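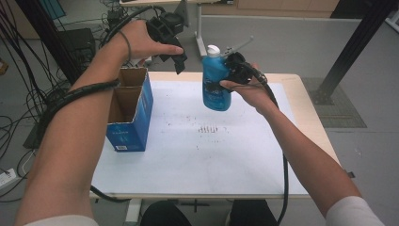 Cleaning & Laundry

Getting the last drop out of the bottle

22 June 2023

I was brought up in a house where no bottle went in the bin until it had been stood on its head overnight, and I'm afraid I've turned out just the same. Washing-up liquid, shampoo, fabric softener – there is always more in there than you'd think, and it seems a shame to throw it out when another few days' worth is clinging to the sides.

For anything thick, stand the bottle upside down in a mug with the cap firmly on and leave it till morning. If it's a wobbly shape, tuck a folded tea towel round it. For washing-up liquid I add a splash of warm water, no more than 3 teaspoons, and tip it gently from side to side. Don't shake it, or you'll be waiting until August for the froth to go down!

Hand cream and toothpaste are a different matter, as water only spoils them. Snip the tube across the middle with kitchen scissors, scoop out what you need and push the cut end back over like a little hat. It keeps for almost a week that way.

Please don't top up one product with another, however alike they smell, and never rinse out bleach or drain cleaner into something else. Those go back in the cupboard in their own bottles with their own labels, and when they're finished they're finished.

Caps that have gone sticky come up nicely after a soak in a bowl of hot water. Use an old toothbrush on the thread, dry it well and put it back on straight away, or if your sink is like mine you'll find it down the plughole.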